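Pombridge Workshop, small builds grant
Progress report, February
From: Aarti Negi
To: Zohreh Alipour, Skillora

Zohreh, quick one before Monday's call. Sorry its short.

Where we are. Hand-held gripper is built and closing properly. Both fingers on, linkages shimmed, slop mostly gone. Second unit is in pieces on Haoran's bench, waiting on bearings. Supplier says they shipped. We'll see.

Finger pads: went with the blue ones. Softer mix than the first batch, grips cotton a lot better, but the glue keeps letting go on the left. Taped for now. Yến is redrawing the fingertip with a slot so the pad slides in and stays put, no glue. Print takes an evening.

Clothes recordings started at Haoran's place, on a real bed with real laundry. 322 demos so far, target is 1000 by the end of the grant. Of those 31 unusable, mostly the clock drifting between the two sides. Fixed in software, need to rerun the checks.

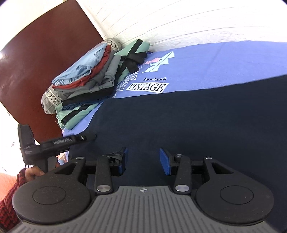
T-shirt laid flat on the bed, folded pile next to it. Left pad still wrapped in tape or strapping.

Folding shirts goes ok. Anything with straps is slow, they snag on the fingertips and you end up starting over. Qianru wants to drop the strappy stuff untill the new tips are in. I agree.

Money. Spent 33 percent of the parts line. Biggest item was the Prirnamex bearings, ordered twice because I got the bore wrong the first time. My fault. No change asked for.

Next:
- new fingertips, both units
- second unit assembled
- rerun clock checks on the old recordings
- tidy the build notes so so someone else can follow them

Need from you: ok to move the leftover travel money to filament and screws. Small amount, figures are in the sheet.

Aarti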